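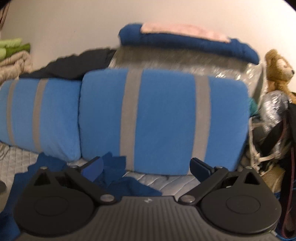 Why has Rimell told its crews to stop using the hand-held grippers?
A finger on one of them closed without warning in February and pinched an operator's hand, and the company wants every unit checked before work starts again.

The operator, Zuweira Kyei, was practicing picking up folded cloths at the firm's Gasdale site when the right finger snapped shut shortly after 2 p.m. She was treated for a bruised thumb and went back to work the next morning.

An inspection found that a pivot screw had worked loose, letting the linkage slip out of line and jam. When Kyei reached in to free it, the finger released under spring load. Seidu Agbeko, the site's safety lead, said the same screw was loose on five other grippers.

"The instructions said to check the screws every 1000 cycles," Agbeko said. "The unit that failed had done 3502, and there was no record of a check."

Rimell has changed the instructions. Screws must now be checked at the start of each shift, and a jammed finger may be cleared only with a tool. Thread-locking compound will be added to all four pivots.

Kwadwo Bonsu, who runs the bedding and laundry tasks at Gasdale, said recording would resume in stages as units pass inspection. Kyei's gripper has been sent to the Acheampong workshop for further tests. The company did not say when the results would be ready.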